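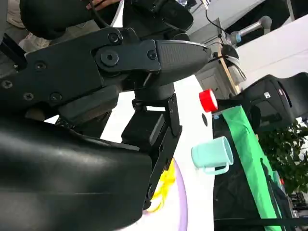

FOR IMMEDIATE RELEASE

Utmont Harvest Fair Moves to Gwynne Park, Adds Second Day

UTMONT, 8 Jul 2000 - The Utmont Harvest Fair will move to Gwynne Park this fall and will run for two days for the first time, the Utmont Fair Association said today. The fair has been held on the Main Street parking lots since it began.

The association signed a lease for the park in March. The agreement covers this year's fair and the next two, and includes use of the covered pavilion, the lower field and the gravel lot on Serano Road.

"We ran out of room on Main Street," said Trefor Bowen, director of the fair. "Last year we had vendors set up on the sidewalk in front of the bank, and the fire department had to ask us to move two of them. The park gives us space to spread out and a roof if it rains."

Last year's fair drew roughly 2,000 people in a single day. The association expects more this fall but has not set an attendance goal. Saturday hours will be 9 a.m. to 6 p.m. and Sunday hours will be noon to 5 p.m.

Vendor space

The new site has room for 100 vendor booths, up from 70 last year. Each booth space is 10 feet by 10 feet. Vendors may rent for one day or both. Those who took part last year have first choice of space until the end of July, after which remaining spaces will be offered to new applicants in the order their forms are received.

Food vendors will be placed together along the north side of the pavilion, where there is electric service. Vendors who need power should say so on the form and list the equipment they plan to use. Generators will not be allowed inside the pavilion. All food vendors must hold a current county permit and must have it on display during fair hours.

Pumpkin classes

The pumpkin weigh-off will be held Saturday at 1 p.m. on the lower field. Entries must be grown by the person who enters them and must be in place by 11 a.m. A forklift will be on hand for the larger ones.

There are also three classes for pumpkins that are not judged on weight: best carved, best painted and best small pumpkin. A new class this year is open to pumpkins that were never grown at all. Entries may be sewn, knitted, baked, molded or made from paper, and must be small enough to sit on a dinner plate. Judges will look at shape, color and finish. Baked entries will not be tasted. 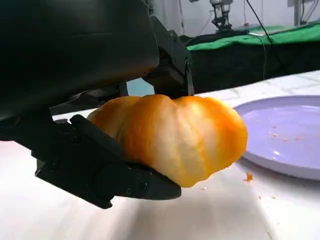

An orange pumpkin shape with a rounded, lobed form divided by shallow grooves.

Entry in all pumpkin classes is free for children 12 and under and $3 for everyone else. Entry forms may be picked up at the Utmont Public Library or at the Lomell Feed and Garden counter. Made entries must be dropped off at the pavilion by 10 a.m. Saturday and picked up before closing on Sunday. The association is not responsible for items left after that time.

Parking and traffic

Parking at the fair will be free. Cars should enter from Serano Road. The Gwynne Avenue gate will be kept for vendors, emergency vehicles and visitors with disabled parking permits. A shuttle will run every 20 minutes between the high school lot and the park on Saturday only.

Main Street will stay open to traffic on both days. In past years it was closed between First and Fourth.

"Some of the Main Street stores told us they did good business on fair day, and we heard that," Bowen said. "We are printing a map with all the downtown stores on it, and the shuttle will make a stop at the post office in both directions."

Music and livestock

The music schedule will be announced in August. Groups that wish to play should send a tape to the association office. The 4-H livestock tent will be on the lower field both days. Dogs, other than guide and service dogs, are not permitted in the park during the fair.

About the Utmont Fair Association

The Utmont Fair Association is a nonprofit group that runs the Harvest Fair and the spring plant sale. Booth fees and entry fees pay for the cost of both events. Money left over goes to the town's youth sports fund.

Contact:
Trefor Bowen, Director
Utmont Fair Association
Office hours: 10 a.m. to 3 p.m. weekdays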